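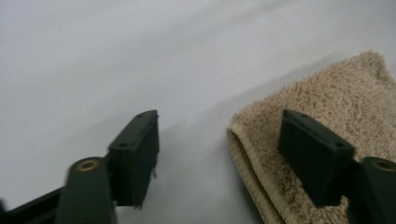 Figure 7.1 Gripper fingers open over a folded terry cloth towel.

Chapter 7
Who Folds the Towels?

The laundry at Zusinby cleans hotel linen on two shifts, and for most of its life it has been a good place to learn what people mean by the word "unskilled." New hires were told the folding table was the easy job. By Thursday of their first week they had usually asked to be moved to the washers.

A towel is a difficult object. It has no fixed shape, it sags where you don't hold it, and it looks different every time you put it down. Machines have welded car doors for decades and still fumble with bath linen. When the plant manager announced in May that folding would be "substantially automated," the folders took the news calmly. They had met towels.

The system came from a supplier called Taltora. The sales material promised 200 towels an hour from a single folding station. In the first month the station averaged 187, a figure management found encouraging until someone asked how many of those had been folded a second time by hand. There was no column for that on the report. A column was added, and the next report was shorter and less cheerful.

What had changed by then was the work. Before the station arrived, 4 people stood at the folding table and talked. Afterward, two of them stood near the station and watched. Their new title was "process attendant," and it came with a new badge, a small raise, and a stool they were asked not to sit on during tours. The other two went to sorting, where the work was heavier and the conversation worse.

Chia-hao Pan, the senior folder on the day shift, became the senior attendant. He could tell from across the room when a stack was about to lean, and he knew which hotels sent towels with stiff hems. None of this appeared in his job description, old or new. It did appear, in pieces, in the station's settings, once the installers discovered that asking him was faster than reading the manual. He was thanked in an email that spelled his name two ways.

The plant's owners, the Huang family, considered the project a success, and by several measures it was. Sore shoulders became less common. Overtime fell, which pleased the accounting office and displeased everyone who had been paying a mortgage with it. Attendants reported being bored and, on bad days, oddly tense — waiting for a machine to make a mistake is tiring in a way that folding is not.

This chapter looks at what happens to a job when a machine takes over part of it. We begin with the difference between a task and a job, two words that planners like to swap. We then turn to monitoring work, to the question of who owns know-how once it has been typed into a settings screen, and to pay. The last section compares Zusinby with Genivia, a uniform rental firm that bought similar equipment and asked its workers about it first.

Key terms: task, job, tacit knowledge, monitoring work, rework, deskilling

7.1 Tasks and Jobs

A task is a piece of work that can be described on its own, such as folding a towel in thirds. A job is the bundle of tasks one person is paid to do, along with all the small things that person does because somebody has to.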